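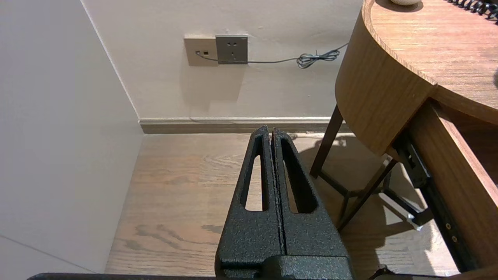

Sivenley
Does anyone fit skirting before the floor goes down? I'm doing the back bedroom in October and keep reading opposite advice. I'd like the look I have in the other room, light wood floor against an off-white wall, with no beading. Room is 30 square metres.

Grernby
Floor first, skirting after. It hides the expansion gap.

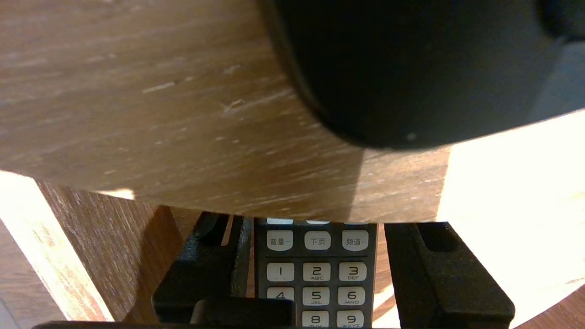 Same goes for solid oak, only more so. It moves a lot between winter and summer.

Zsolt Gál
Disagree. I fit skirting first and undercut it with a multi-tool. You can lift the floor later without wrecking the paint.

Grernby
Undercutting 2 walls is fine. A whole room is misery.
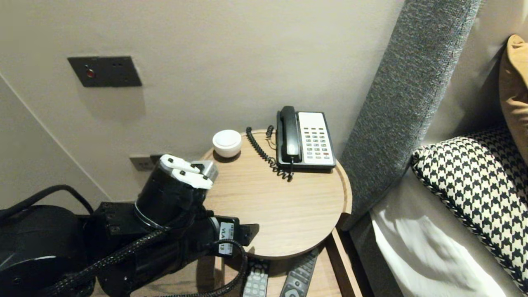
And if the wall bows you'll see it either way, so get a straight edge on it before you buy anything.

Sivenley
Wall is fairly straight. Would a 200 mm board be too tall?

Zsolt Gál
Depends on the ceiling. I'd go lower.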